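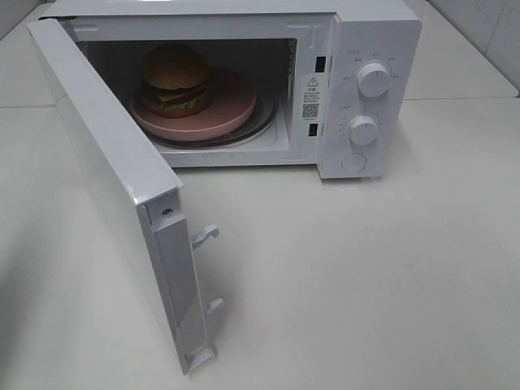

Lunch hour at Werham

Uyên Lục runs the tearoom at the Werham library. Got her between pies, Mon 17 August. "Seventeen regulars left," she says. "We had 40 in July." Parking, mostly. And the new cafe on Clalau Street.
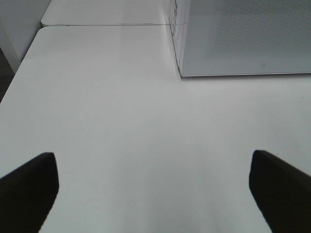 What changes now

Soup stays. Toasties go up 50 cents. She's cross about teh bread order. "Dearer every week, mate."
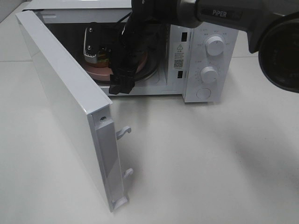 Cortés reckons the tearoom should open Saturdays, and told her so twice. She's thinking about it. Needs another pair of hands first.
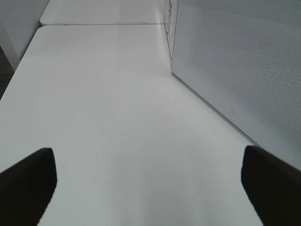
Lease is up next winter too. "I'll stay if they fix the roof," she says. Then back to the till, someone wanted a scone.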